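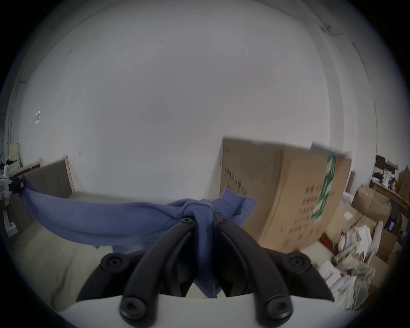

Old T-shirts are the best packing material I own, and I will defend this to anyone! I've been getting the bedroom sorted since December, and every soft thing too tired to wear gets a second job. The blue one, knotted up and stretched out long, has such a nice bit of give in it. Ye-ji Ok taught me to tie bundles of pillowcases with shirts like that (no tape, no sticky mess) and I've done five so far.

The bed came next. I went back and forth for almost 3 weeks over sheet colors, then picked green, and oh, I love it next to the pale wood. Ironing is not happening. 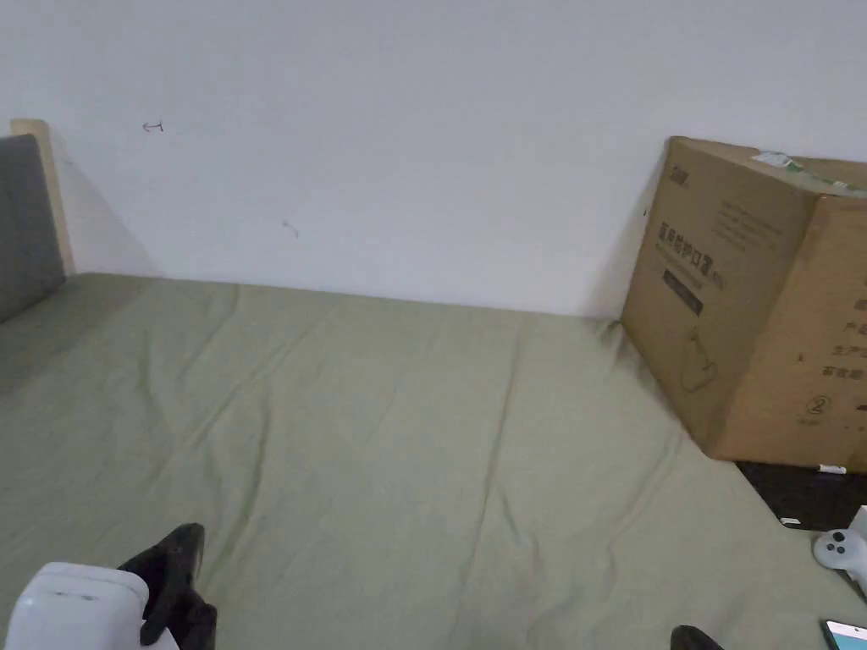 Sage green sheet on, wrinkles and all.

Pillows tomorrow!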